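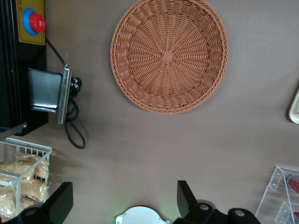
Clemlow says its packing robot learns by hand. The hands are still doing most of the work

Clemlow, the packing equipment maker, wants small food sellers to believe that a robot can be taught a new job in an afternoon by anyone who can hold a controller. A morning at its Garkden workshop left that claim looking thin.

The job on show was filling gift baskets. An operator steers the arm from a chair a few feet away, using a pair of hand grips, and the robot's movements are recorded along with the view from the small camera at its wrist. After enough of these runs, the company says, the arm can do the job alone.

How many is enough? The sales sheet for the system, called Siton, says 103. Lærke Blöndal, who runs the teaching sessions, gave a different number when asked. The task being taught in December had 400 recorded runs behind it, she said, and she expected to need 800 before she would let a customer watch it work without someone at the controls.

"The 103 was for a different task," Blöndal said. "It was one box going into one tray."

The basket job is harder. The round woven basket has a thick braided rim that the two black fingers have to clear, and the goods are bags of pale, flaky food, packed into a white wire basket at the side of the table. The bags are clear plastic and bulge against the wires. A person pulls one free without thinking. For the arm, each grab is a fresh problem, and Blöndal said it is the step she has had to show most often.

There is also the matter of the table. Every object on it has a set place during teaching, and the company admits the robot does worse when things are moved. Kazimiera Piątek, a Clemlow engineer, said later sessions would shift the baskets around on purpose so the arm learns to cope. She could not say how far they could be shifted, or what would happen in a store where someone sets down a coffee cup in the wrong spot.

Asked for a success rate, Piątek said the company was "not at the stage of quoting one." The sales sheet quotes one. It says 2,000 packed orders "without a dropped item," and a footnote explains that these were packed under remote control, with a person steering from start to finish. That is a fair test of the operator and says very little about the robot.

Benedek Balogh has some experience of this. His firm, Kárason, sells dried snacks and gift boxes, and it tried an earlier version of the system last year. Balogh said the arm did learn the one basket it was shown. Then his supplier changed the bags.

"They were a bit slipperier and a bit bigger, and we were back to steering it by hand for two weeks," he said. "I was paying a person to sit next to a robot and do the job slowly."

He has not ruled out buying the new version, but wants a month's trial with his own goods and his own staff doing the teaching. Clemlow has offered a week.

Nanna Frandsen, head of sales, said the comparison with hand packing was unfair at this point because teaching time is a one-time cost. Balogh's two weeks suggest otherwise, and Frandsen did not dispute his account. She said the new software reuses more of what the arm has already been shown. The company has not published results for that either.

Siton goes on sale in the spring. Clemlow has not set a price for extra teaching sessions.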